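Valtesar Project: Cloth Handling Demonstrations
Progress report to Mateos, November
Prepared by Sarla Nishad, Proltura

Status
The collection of examples has continued at our Kelamness site. We have now 1,163 accepted demonstrations in the set. An operator guides the arm by hand control, and every attempt is saved with the wrist camera view and the finger positions.

This period we worked mainly on the approach to a hanging hem. It is the part where the first model made most mistakes. Dark gray fabric is used in these attempts, with the red fingers and the black grainy pads. The fingers come from below, open, and the operator must choose where to close them along the edge.
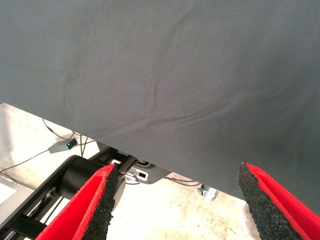
Problems
We removed 50 attempts because the camera and finger records did not have the same timing. The fault is corrected. Creases in dark cloth are still difficult to label, and our 2 labelers do not always agree on them.

Next period
We plan to add 6 fabrics, of which most will be light in color. We ask Mateos to confirm the list before we order. The budget is unchanged.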